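Spent the afternoon with the old black tower from the Plikdale office. Nia Kemeys wants it working again for the front desk, and I said I'd have a look before anyone buys a new one. Notes as I go.

It had been in a closet since before I started. Dust everywhere, so it got a can of air and a soft brush before I touched a screw. Side panel off, cables left where they were.

Before working on the real board I practiced on the gray plate. It's laid out like a motherboard, with raised blocks and pockets, and it's a good place to get your hands used to how a processor should be held. Edges only, straight down, no pushing.
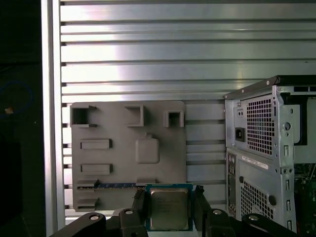 Iestyn Prothero asked how much memory the front desk needs. They run a browser, the booking page and a printer. Two sticks will be plenty. I'm not filling a machine this old with new parts.

Things I've written on tape and stuck to the bench:
- power cord out of the wall first
- touch bare metal before touching the board
- RAM goes in one way, so check the notch
- both clips have to close

Drive next. I ran a check on it at home in August and it came back at 96 percent health, which is better than mine. It stays. Barış Gezer has a spare if it starts clicking.

I left the power supply in too. It's loud but the fan turns freely. If it gets louder I'll swap it, and that's 13 screws on this job by my count — I keep them in a jar lid.

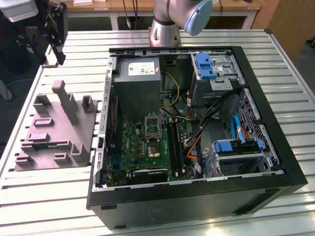
The tower on its side, CPU socket still empty.

Mared Jarman wants to know why I lay the case down. The board is flat that way, and a dropped screw stays where you can find it. Standing up, it goes under the board and you lose ten minutes.

Paste: a small dot in the middle, then let the cooler spread it. I used too much on the Dromville machine and was wiping it off the socket for an hour.

Time so far is about 90 minutes, a good part of it dusting. Processor, paste and cooler next, then memory, then a first start with only the monitor and keyboard plugged in.

Iolo Samuel, if you still have the short screwdriver, please leave it on my desk.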